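Wonside Neighbors Set Out Snacks for Anyone Who Needs One

WONSIDE – If you come through the side door of the Correa Street community hall any afternoon this March, feeling a little hungry or just a little worn out, you are warmly invited to help yourself to something before you go on your way. The snack table, as everyone has taken to calling it, has now been going for 29 days, and Yung-ching Chiu, who got it started with $80 of her own grocery money, says she is as pleased as can be with how kindly people have taken to it.

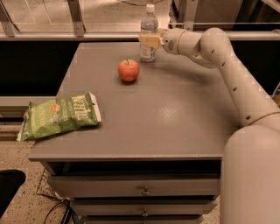

Chiu wanted the choices to be simple ones that a person could eat on the walk home or tuck into a coat pocket for later, and she shops for them herself every morning before work. A red apple, a bottle of water and a green bag of Kettle potato chips on the gray top of a chest of drawers make up the sort of small meal she had in mind, with nothing to heat and nothing to wash afterward.

Neighbors have since chipped in another $200, and the Flarka bakery has promised day-old rolls through the spring. The table is open from 2 p.m. until the hall closes at 7, and gifts of fruit or unopened packaged food can be left at the front desk.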